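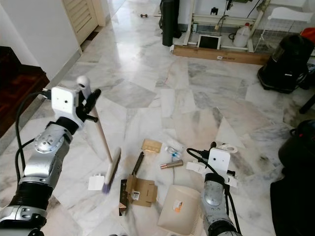
Floor rules, the long version

Print this post | E-mail this post

A few of you wrote in after the August post wanting the actual rules we use for sweeping, and not just me grumbling about them. Fair enough! I've been putting it off because the sheet on our wall is covered in crossings-out and arrows, and typing it up means admitting how many of them I argued against first.

Quick catch-up if you're new. I look after the floor work at Betancur, which means household chores done by two-armed machines with someone at the controls, in ordinary rooms with ordinary mess. We're out in Drokcombe and there aren't many of us. We've always had the big safety documents, and then last year we signed up to the Rarkby code as well, which runs to 286 pages and has precisely one paragraph on brooms. One! (It says a long-handled tool should be treated as part of the arm. Good paragraph. I'd have liked a second one.)

So we wrote our own, and we're up to version 3. I'll go through the ones people ask about.

The broom counts as arm

This is the Rarkby paragraph and it really is the one that matters most. When you're planning how much room a machine needs, you tend to think about how far the gripper can get. Then you put a broom in it and the whole sum changes at both ends. Everybody watches the brush, naturally, as that's where the sweeping is. The other end of the handle is the one that'll get you in the ear.

We do our clearance check with the tool already gripped. Whoever's running the session walks the edge of the area with the handle at its widest swing, arms at crawl speed, and if the cap end gets anywhere near a wall, a shelf or a person, we shift the base. We don't get to say "it'll be right, I just won't go that far over". I have said exactly that. I owed someone a lamp.

Brush down before anyone talks

If you need to stop and chat, the bristles go on the floor first. A broom held in mid-air by a motor is a thing that's waiting to fall, and a broom with its head on the tiles mostly isn't. It's also just easier to have a conversation when you aren't keeping one eye on it.

Big stuff gets picked, small stuff gets swept

Have a look at that marble. You've got a little gold-coloured box, a clear bag with blue and white bits in it, a flattened carton, a long brown stick, a white card or two. New operators see a floor like that and want to go at it like a curling team. Please don't! Cardboard that's been opened out flat slides beautifully right up until a flap catches, and then the brush rides up over it and the wrist takes the load. Sticks are worse, they roll under the bristles and go off sideways.

Our order is flat cardboard first, lifted by hand or by the free gripper. Then anything long. Then anything in a bag, and we pick bags up by the bag and never push them, because a bag that splits gives you a whole new job. Whatever's left over is fair game for the broom.

I know some teams do it the other way round and sweep everything into one heap before sorting. Nidia Arango used to run her floor sessions like that and she'll defend it to the end of the earth (hi Nidia). Her argument is that the heap is quicker to sort than a spread-out floor, and she's not wrong about the time. I just reckon you pay for it in wrists.

The other arm has a job or it has a home

This was the big change in version 3. We used to let the second arm float about wherever it had last been, and on a two-armed job that's asking for a tangle. Now the operator has to say out loud what it's doing. "Right is holding." "Right is picking." If there isn't a sentence for it, the arm goes to its parked position until there is.

It feels silly for a day or so and then you can't stop doing it. I caught myself announcing my left hand while making toast.

Cables get their own look

Part of the start-up check is following the cable loops from one end to the other with your eyes, on both sides. A loop at the wrist has to be there so the wrist can turn, so you can't just tape everything down flat and feel virtuous. What we want is enough slack for the full turn and not so much that it could hook a handle or a shelf corner. Our test is dull: turn the wrist all the way one way, all the way back, and watch the loop the whole time instead of the gripper. Any snag at all and it's re-dressed before we go on. The Grenel mounts we tried over winter helped a bit, although the clips are fiddly and I've lost more of them than I'd care to admit.

Leave the room alone

This one's my favourite and it gets the most pushback. The shelving, the tall black bag, the vacuum, the dumbbell down the hall, whatever lives in a place stays put unless it's inside the swing. People's homes have things in them. If our method only works after we've carried half the furniture outside, then what we've got is a method for sweeping squash courts.

The exceptions are written down. Glass at swing height comes out. Anything with liquid in it that could be reached by the tool gets moved or gets its lid checked. Pets and kids go to another room with the door shut, and the session doesn't start until someone has physically gone and looked at the door.

Polished floors

Rarkby has nothing on shiny floors and I think that's a hole. Polished stone throws light back up at the cameras, and on veined marble a grey line can look an awful lot like a bit of string at the wrong angle. We've all chased a vein with a broom at some point. Our rule is that before the first stroke you look at the floor by eye, properly, from standing height, and then again through the cameras, and sort out in your own head what's litter and what's stone. If the glare's too bad you change the lights or pull a blind. You don't squint and hope.

We also go easier on pressure. A long soft brush only needs its tips on the floor. If the bristles are splaying out flat you're pushing too hard, and you're moving less muck anyway.

Writing it down

Every stop gets a line in the log, even the boring ones. We passed 1,000 lines a while back and I finally sat down with a pot of tea and read the lot. The thing that jumped out was how many of our stops were at the start of a session, in the first few strokes, when somebody had skipped the walk around the edge. The sheet now has a tick box for it and yes, it's annoying, and yes, I've left it blank myself and been told off.

Still open: what to do about anything round. Tubes, lids, little rings. They get away from the brush every single time and I don't have a rule I'm happy with. At the moment the sheet says "pick if you can" with a question mark after it in my handwriting. If your crew has sorted that out, drop me a line. I'd also love to hear from anyone who's used a dustpan with the second arm and not sworn.

Next post will be the kitchen bench rules, once I've lost a couple more arguments about tea towels.

Print this post | E-mail this post

Contact | Copyright Betancur floor notes, all rights reserved | Back to top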